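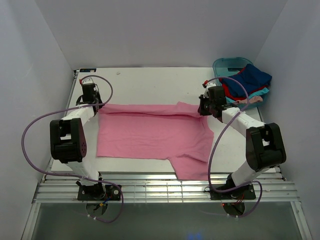
Pink garment on the folding table, teal basket at the far right corner.

# Brindthorpe Folding Set

Recordings of clothes being folded on a white rectangular table. The set covers one household task: take a garment from a mixed basket, spread it, fold it and put it to one side. Ironing, hanging and sorting by owner are left out.

## Contents

- 2,422 recordings
- 159 garments and household cloths
- 15 garment types
- 3 folding styles (half fold, thirds, shop fold)

The labels are in `folds.csv`, one row per recording. Garment details are in `garments.csv` and can be joined on `garment_id`.

## Garments

Most of the clothes came from charity shops, with a smaller batch bought new from Plultura. Everything was washed once before use and nothing was ironed. T-shirts and long-sleeved tops make up the largest share. There are also tea towels, pillowcases, shorts, pyjama bottoms, vests and children's jumpers.

Colour is recorded as a single plain word (pink, navy, grey). Patterned items take the colour that covers most of the front, and `patterned` is set to `yes`. Fabric is copied from the care label where there was one and left blank otherwise.

Socks were tried and dropped. The folding styles don't suit them, and pairing is a separate job.

## How a fold is labelled

Each recording is split into stages:

1. `pick` – the garment leaves the basket
2. `spread` – it is laid out and the worst creases are pulled flat
3. `fold` – one row for each fold, with the edge that moves
4. `place` – the folded item goes to the stack

Edges are named from the near side of the table: near, far, left and right. A sleeve is a sleeve whichever way up the garment lies. If a fold is opened again and redone, both attempts are kept and the first is marked `redo`.

## Table surface

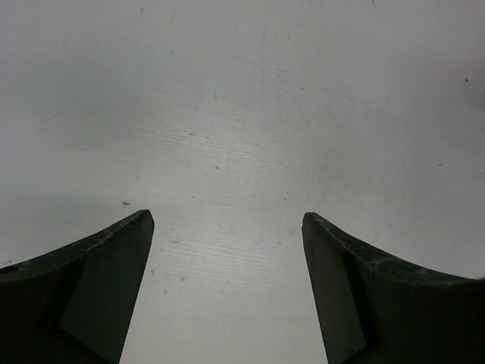
The surface is pale and off-white, with fine lines like wood grain and a number of small nicks and scratches. These marks have not been edited out. White and cream garments are harder to pick out against it, so they carry the flag `low_contrast` and can be filtered. Lint and bits of thread were brushed off between garments but small debris does remain in places.

## Quality scores

Finished folds were scored from 1 to 5 by Ji-hoon Yang and Ingeborg Vogler, working separately. Both scores are given. A 5 has square corners and no sleeve showing, and a 1 would need doing again. They disagree most on jumpers, where Ingeborg is the stricter of the two.

## Known problems

- Pillowcases are nearly all thirds.
- Some tea towels shrank after the first wash. The sizes in `garments.csv` are from before that.
- The `place` stage is missing for part of the August batch.

## Changes

Labels for hooded tops were redone using the Woo naming list. The old column is kept as `type_old`.

Contact: Brokitz textiles desk, Brindthorpe | © Brokitz | Back to top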